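Cuencos Tirkar, juego para el desayuno
Inicio > Mesa y cocina > Cuencos
Ref. 1504-T
Disponible en tienda y por encargo

¡Por fin están otra vez en la web! Los cuencos Tirkar son lo que más me preguntáis cuando venís a Tultmont, y los que tengo en mi propia cocina desde hace ya tres inviernos, así que esta ficha la escribo con todo el cariño (y con un café al lado, servido en cuenco, como debe ser).

Los encontré en el taller Olteanu, un sitio pequeñito donde tornean a mano y donde entré a comprar un jarrón y salí con dos cajas. Me gustaron porque pesan lo justo. Odio los cuencos que parecen de juguete y se van resbalando por la mesa cuando metes la cuchara, y odio todavía más los que necesitan las dos manos para llevarlos al fregadero. Estos se agarran bien, el borde es redondeado y el pie deja una marquita sin esmaltar que me encanta, aunque sé que hay gente que la prefiere lisa.

Yo los uso para todo: yogur con fruta, gazpacho en verano, las aceitunas cuando viene alguien, batir un huevo... El otro día hasta puse en remojo unas judías y ahí se quedaron toda la noche, tan dignas. Para ramen o para una ensalada grande se quedan cortos, os lo digo ya. Para eso mirad los platos hondos Revier, que son de la misma casa y combinan muy bien.

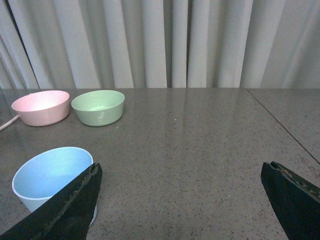
El rosa pastel, al fondo a la izquierda.

El color es lo que más dudas da, lo sé. Cada hornada sale un pelín distinta, y si compráis uno ahora y otro en mayo puede que no sean gemelos. A mí me parece parte de la gracia, pero si queréis que vayan iguales pedidlos juntos y os los escojo yo de la misma tanda — ponedlo en la casilla de comentarios del pedido y listo.

Lavado: lavavajillas sí, en la bandeja de arriba y sin que choquen entre ellos. Microondas también, para calentar la leche o una sopa. Horno no, por favor, que ya me ha llegado algún correo triste. Si con el tiempo veis rayitas grises de la cuchara, un poco de bicarbonato con el estropajo suave y se van casi todas.

Precio: 38 € el juego de dos. De momento no los vendo sueltos, pero si se os rompe uno escribidme y miro qué queda en el almacén, que siempre aparece alguno desparejado.

Envíos: salen envueltos en papel y cartón, sin plástico. La próxima tanda sale del taller el lunes 18 de febrero, y los encargos los mando por orden de llegada. Si lo queréis para regalo os pongo una cinta de algodón y una tarjetita escrita a mano (mi letra es la que es, avisados estáis).

Cambios: tenéis un mes, con los cuencos sin usar y en su caja. Y si alguno llega roto, mandadme una foto el mismo día y os preparo otro enseguida.

También os puede gustar:
Platos hondos Revier
Jarra pequeña Tirkar
Paño de cocina de lino lavado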